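Desk Clutter: What Stays, What Goes in the Bin

Every flat surface in a house is trying to become a shelf. Mine is a table in the back room, bought for writing letters and paying bills, and by August it was holding 6 jars of screws, a cake stand and a bag of somebody's soccer trophies. I have since gotten it under control twice. The tips below come from the second time, which has lasted longer.

Start with the pens

Get every pen you own into one pile. I got 159, and that was before the glove compartment. Scribble with each one on the back of an envelope. If it doesn't write after two loops, it goes. Don't breathe on it, don't roll it between your palms, don't hold it under the hot tap. You will only put it back in the cup and meet it again next time the phone rings.

Keep three or four. Click pens beat capped pens on a shared desk, as the caps end up under the radiator. Pencils can stay if they're sharp. A blunt pencil without a sharpener nearby is a small stick.

Use see-through bins, or halfway see-through ones

I had lovely lidded boxes once. I forgot what was in them the same afternoon and bought a second stapler. Bins you can half see into are better, because you get a hint of color and that is usually enough. If you like the solid kind, pick a bright one and give it one job. My sister-in-law, Glória Sequeira, sorts hers by how annoyed she'd be to lose what's inside, and I have to admit I've never seen her hunt for scissors.

Leave bins without lids if you are a person who drops things on top of lids. You know if you are.

Scratches, rings and mystery marks

For light scuffs on a sealed or glossy top, a damp cloth with one drop of dish soap, then a dry cloth, going the same direction both times. Ink comes off with rubbing alcohol on a cotton ball, but try it under the edge first. Deep scratches are yours now. Slide a plant over them.

Keep one living thing

One. More than one and you have a garden that you do paperwork in. Succulents suit a desk because they prefer to be ignored, and ignoring things is what most of us do best at a desk. A mixed pot takes up no more room than a coffee mug and a half. Let the trailing ones trail, but turn them toward the back of the table, or you'll put your elbow on them every day at 4 p.m.

Pale gravel on top looks tidy and keeps the soil from splashing when you water. Water until it drains, then leave it alone until the soil is dry an inch down. Stand the pot in the sink while you do it — the saucer always holds less than you think.

A pen, a pot of succulents and a bin on the left, both times:
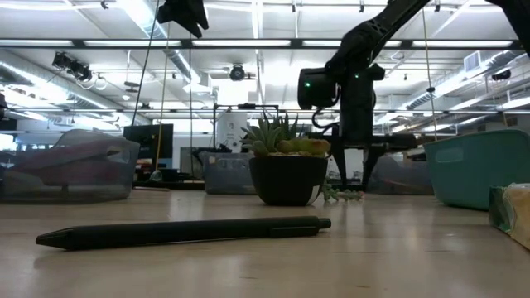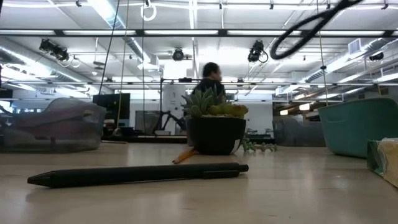

The Wednesday sweep

Pick one evening a week and clear the table down to the items you decided on. Mine is Wednesday, after the trash goes out, when I'm already in a throwing mood. It takes as long as it takes the kettle to boil, unless I skipped a week, in which case it takes as long as a movie.

Anything that has no home goes into one bin. The following Wednesday, whatever is still in there gets a home or leaves the house. I make an exception for keys. I have more than 400 small objects in a drawer because I used to make exceptions for other things too, and I'm told the drawer is next.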